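Sterkville Shared Kitchen, Project Report (Culto group)

What we did
Our project was on washing up and where stuff goes after. Main question: does a rack inside the sink save counter space or just get in the way. Started in May, 40 washes logged so far.

Water
Filling one basin and washing everything in it: 335 liters total. Running tap the whole time: 2430. Huge gap, even bigger than we guessed. We left out the Cairns house numbers becuase the meter there was read wrong twice.

Rack and lids
Plates fine. Mugs fine. Lids are the problem. Round ones roll or lean on the bars and tip over onto whatever is next to them. Wide plastic ones worst. We tried lids first, lids last, lids on a towel. Last was best.

Floor
Also looked at the walk from the island to the cabinets. Tape on the floor for standing spots. Gray floor, so white tape, the pale strip hardly shows.

Double sink in the island, both views:
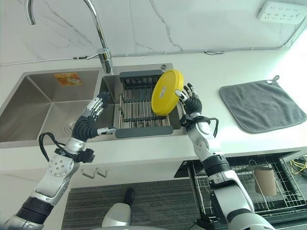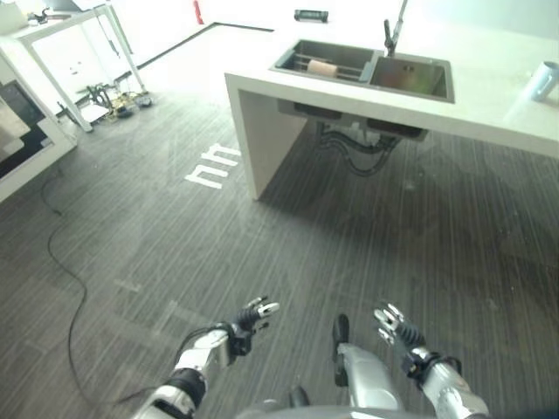 Still to do
Repeat the towel test, only did it with one towel. Ask Vireo about a narrower rack. Budget was 3000 and we still have most of it so a second rack is ok. Table of times goes in the apendix, not typed up yet.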